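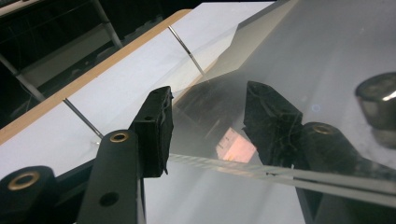 Welcome to the questions page for my stained glass and window repair classes! I'm Narendra Tiwari, I teach out of a little studio in Prestport, and I answer the same handful of emails every Monday, so I finally wrote it all down. People arrive worried about the fancy colored stuff, but we start with clear glass, a big transparent pane with the thin edge showing, and you learn to respect that edge before you cut anything.

Do I need any experience?
Nope! Most of my students have never held a cutter. If you've taken the Kokwood weekend course you can skip week one (or come anyway, there's coffee).

What does it cost?
The full course is $158 and includes your practice glass. Single evenings are $49.

How many people are in a class?
10 at most. I tried a bigger group once and spent the whole night running between tables.

Will I cut myself?
Maybe a tiny nick. I've cut almost 1,000 pieces and still get one now and then. Wear closed shoes and bring safety glasses if you have a pair you like.

Can you fix my old window?
Send me the measurements and tell me where it's cracked. I'm booked through November, but small panels I can sometimes squeeze in.

Where do I park?
Behind the bakery on Hervieu Street, free after 6 p.m.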